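Kelness Pictures announces the cast of the new drama "Bilulard"

May 19, 2019. Kelness Pictures is glad to announce that the actress Samira Nasrallah will play the main role in the feature film "Bilulard". The director is Unai Aranda, who also wrote the story together with Bilal Atallah.

Ms. Nasrallah was chosen in February, after an open casting in which 1,552 actors sent their videos. It will be her first leading role after seven years of smaller parts in television and theater.

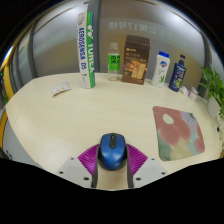 Blue computer mouse on a pale wooden table.

"I read the script two times in one night," said Ms. Nasrallah. "The character is a stubborn person and I like her very much."

Nizar Haddad will play her older brother. The music is by the composer Wilmer Villca, known to the public from the series "Zumix".

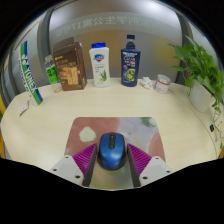
Mouse and floral mouse pad.

The shooting will take nearly 20 weeks and will be done in two languages, Spanish and Arabic. The distribution is in the hands of Borkowska Film. The date of the premiere will be communicated later.

Journalists who wish an interview with the cast are kindly asked to write to the press office of Kelness Pictures. Portraits of the actors can be requested at the same office.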